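Choosing a Surface and Light for the Sorting Room
Project report, Frida Eyvindsson
Undholm, June

3. Work done

The sorting room at Undholm is used for checking small household goods before they are packed. The old work surface was a patterned brown, and thread, lint and small screws were hard to find on it. My task was to compare surfaces and lighting and to recommend one of each.

I tried four coverings: grey, cream, pale blue and white. Each was checked under the ceiling light alone and then with two side lamps from Grollport. The lamps have two settings, 1000 and 2000 lumens. I repeated the check 12 times for each covering and noted how long it took to find a length of dark thread. The Quaye lamp listed in my proposal was not used – the clamp did not fit the edge of the bench.

The grey covering gave the slowest times. Cream and pale blue were close to each other. White was quickest for dark thread but slower for undyed thread, so I would keep a dark mat in the drawer for pale items. The total came to 129 pounds, including the mat.

4. Shadows

Hard shadows were the main complaint about the old room, as small parts were easily missed in them. I moved the lamps further apart and used the lower setting for the remaining checks. What I wanted was an even white with no sharp edges of light across it. The plain white background here is close to that, softly lit, with only a soft grey shade in the middle. Dark green stands out well against it, and scuffs and small holes are easy to pick out. The Plarkthorpe room has a lower ceiling and would need its own test. 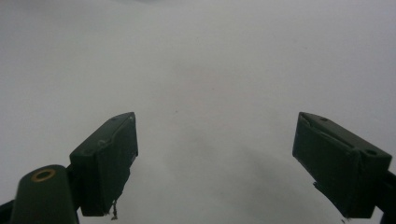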